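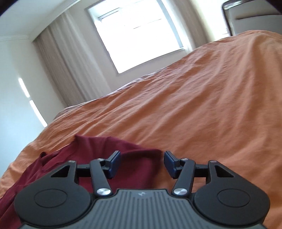 A room is only the beginning of what a guest pays for, the operators at Dumstead were told at their first training day, and much of this chapter follows from that remark. The speaker had managed lake lodges for most of a working life and had seen good buildings stand half empty while plainer ones nearby turned guests away.

# Chapter 4: The Accommodation Product

## Before you begin

You should have read Chapter 3, on seasonal demand, and be familiar with the terms *occupancy*, *shoulder season* and *length of stay*. Students who have not completed the exercise on the Goleden ferry timetable should do so first, as its results are used again in section 4.3.

## 4.1 What is being sold

In everyday speech, a traveller books a room. In the language of the tourism trade, the traveller buys an accommodation product: a bundle of services, rights and expectations attached to a place and a period of time. The bundle may include meals, transfers, the use of a pool or jetty, and access to staff at certain hours. It may also include things the operator does not own, such as a view, a quiet road or a nearby walking track.

This last group deserves careful attention. An operator can repaint a dining room but has little say over a neighbour's building plans. Where a property relies heavily on features outside its control, its managers should know who does control them, and should keep in regular contact with those parties.

An accommodation product is also perishable. A bed left unsold tonight cannot be stored and sold tomorrow. For this reason many operators accept a lower rate late in the day, although the practice carries risks of its own - regular guests soon learn to wait.

## 4.2 Two properties compared

The chapter returns several times to two properties on the Wonska shore.

The **Tichý Guest House** has 9 rooms and stays open all year. Breakfast is included and no other meals are served. Most guests come by car and stay for one or two nights on the way to somewhere else.

The **Wonska Bay Resort** is open only in the warmer months. It offers full board, a children's program and guided paddling, and requires a minimum stay of 4 nights. In its most recent season it received 583 bookings, mostly from families.

Both properties draw on the same scenery and the same labour market, and both depend on the Goleden ferry for supplies. The town itself has around 1000 permanent residents, and neither property can fill its kitchen and cleaning rosters from the town alone. Their products are nevertheless quite different, and a change that helps one may do nothing for the other. A later evening ferry, for instance, would matter a good deal to the guest house and very little to the resort.

## 4.3 Key terms

**Core service:** the basic need being met, usually a safe place to sleep.

**Supporting service:** anything that makes the core service easier to use, such as parking or luggage storage.

**Board basis:** the meals included in the rate.

**Minimum stay:** the shortest booking an operator will accept for a given period.

Section 4.4 applies these terms to the guest house rate card for December.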